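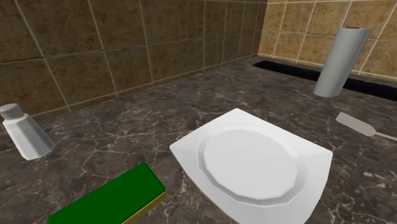 Keeping Medical Papers in Order at Home

Most households get more mail from clinics and insurers than they expect, and much of it looks alike. These tips are for sorting it, keeping what matters and getting rid of the rest without putting private details in the trash.

Open it the day it comes
Medical mail tends to sit on the kitchen counter because it looks like a bill. Open it, write the date received in the top corner and put it in one tray. Sorting can wait for the weekend. Opening should not.

Make one folder per person
A folder per person works better than a folder per doctor. People change doctors, and a clinic may change its name. Inside each folder, keep the newest paper in front. If someone in the house has a long-term condition, give that condition its own folder.

Match the statement to the bill
An explanation of benefits is not a bill. It shows what the provider charged, what the plan paid and what you may owe. Hold it until the bill arrives, then check the date of service and the amount on both. We once had a statement showing $216 owed and a bill for $955 for the same visit. The claim had been sent in twice under different codes, and one phone call to the billing office fixed it. Staple the two together once they agree.

What to keep
Keep vaccination records, surgery reports, test results for ongoing conditions and a current list of medicines for good. Paid bills and their statements should stay with your tax papers if you deduct medical costs. Appointment reminders can go as soon as the visit is over.

Privacy notices
You will be handed one of these at nearly every new office. Keep the latest copy from each provider you still see, and recycle the older ones. They carry no personal details unless you signed or filled in a page -- check the back before you toss it.

Asking for your own records
Call first and ask for the records desk. Some offices want their own form, others take a signed letter. Ask what the copies will cost before you agree to the full chart. My last request ran to 68 pages, and I needed four of them.

Getting rid of the rest
Shred anything with a birth date, member number or account number. Pill bottle labels count too. Peel them off, or black them out with a marker if they will not peel. If you have no shredder, cut across the numbers with scissors and put the pieces in two different bags.

A page for the refrigerator
Write down each person's medicines, allergies, doctor and pharmacy phone number on one sheet. Use large print. Put the month at the bottom, and replace the sheet when a dose changes -- crossing things out gets hard to read fast.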